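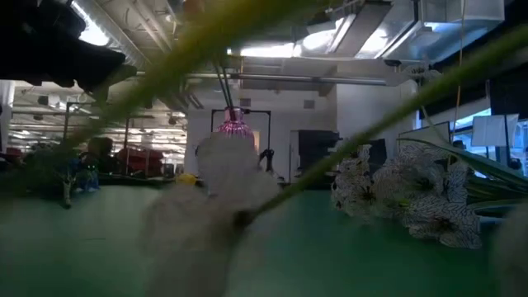 Picking a rug size for a room you already live in

Obed Asamoah
27 April 2025

1/
I've sold rugs and other floor stuff for eight years, and the question I get most is about size. Color comes second. So this thread is all size, with a bit on pads at the end.

2/
Measure the furniture group before you measure the room. In a living room that means the sofa, the chairs and whatever sits between them. The rug belongs to that group. The walls matter less than people think.

3/
Front legs on, back legs off is fine for most sofas. The rug should run past the arms of the sofa on both sides. If it stops short of the arms, go up a size.

4/
Use painter's tape. Mark out the full rug on the floor and leave it there for a couple of days. Walk around it, open the doors, pull out the chairs. A roll of tape is a lot cheaper than return shipping on a rolled 8 x 10.

5/
Dining rooms. Measure the table, then add 2 feet on every side. A table that is 40 inches wide needs a rug at least 88 inches wide, so an 8 foot rug covers it. Do the same sum for the length. If the chair's back legs drop off the edge when someone sits down, the rug is too small.

6/
Flat weave or low pile under a dining table. Chairs drag on anything thick, and crumbs go down into it and stay there.

7/
Bedrooms. For a queen bed, an 8 x 10 turned sideways, starting just in front of the nightstands. You get rug on both sides and at the foot. With a king, go to a 9 x 12.

8/
If the budget won't stretch to that, buy two runners and put one on each side of the bed. I have that at home. Mine are the Nadus runners in oatmeal and they've held up well apart from one corner that curls.

9/
Hallways. Leave a few inches of bare floor on each side and the same at both ends. For a long hall, two matching runners with a gap between them look better to me than one that almost reaches.

10/
Someone asked about round rugs. They work under round tables and in entryways. The table rule is the same, 2 feet past the edge all the way around. Under a square table they look odd to me, but I've had customers who like it.

11/
Check the door swing. Open every door in the room and see how much space there is between the bottom of the door and the floor. Then add the rug and the pad together. I have had people bring back a wool shag from the Drander line because the closet would no longer open.

12/
Listed sizes are rounded. A rug sold as 5 x 8 may be 5'3" x 7'6". The true size is normally in the details tab. On the Luromton site it's under "Specs," at the very bottom, and I've asked them to move it up.

13/
Handmade rugs can vary by a couple of inches from one to the next. If you're buying a pair, ask the shop to measure both.

14/
Pads. Buy one an inch smaller than the rug on each side so it doesn't show. Felt for big rugs that have furniture on them. Felt with a rubber back for small rugs and runners. Check with your floor's maker first if you have vinyl, as some rubber backings can stain it.

15/
Price. You can get a decent 8 x 10 flat weave for $400. The Nutsugah jute comes in under that, but it sheds for the first few months and I wouldn't put it in a bedroom. Leave some of the budget for the pad.

16/
Creases from shipping. Roll the rug the opposite way overnight, then lay it flat and put something heavy on the corners. Most of it drops out in a week or so. No iron, please, especially on anything synthetic.

17/
Turn the rug end for end twice a year if there's a sunny window in the room. I do mine in July and again after the holidays.

18/
If you're stuck between two sizes, send me the length and width of the room, the length of the sofa and where the doors are. I'll answer when the shop is quiet. Stair runners need their own thread and I'll do that one next.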